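Lucrezia Bortolotti
Print this page | E-mail this thread

1/ Summer project notes, robot manipulation course. Our team has the drawer task: hook the top drawer front with one finger, pull, release, back off. No handles on this cabinet.

2/ Bowl, can and sponge stay on top the whole time. If any of them shifts, the trial is void.
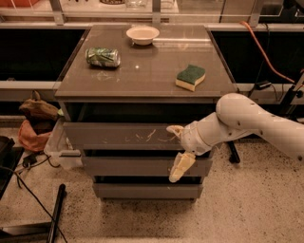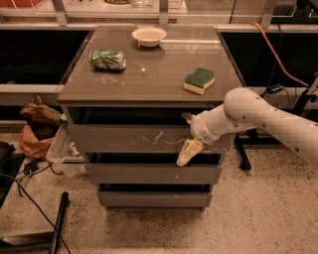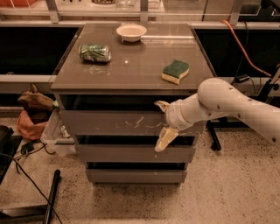

3/ Controller is Drikov, the class build, with our own approach planner on top. The planner is called Urkamero. Cardoso picked the name and won't explain it.

4/ Log as of this morning: 202 trials, 18 void. Most voids came from the wrist grazing the cabinet top on the way out. We raised the retreat path by 24 mm and reran the set.

5/ The glossy top is a problem for depth. Reflections give us phantom points below the surface, and the planner treats them as an obstacle in the drawer opening. Current fix is a plane fit, then drop everything under it inside the top's outline. Crude but fast.

6/ Open question is finger angle. Steep gets a better hook on the drawer front but leaves less room over the drawer below. We're sweeping it in small steps this week.

7/ Pekeo teams: the shared calibration file changed. Use revision 731. Older ones have the wrist offset with the wrong sign.

8/ Sweep results go in this thread when the runs finish.

Last updated: 16 July 2023
Print | E-mail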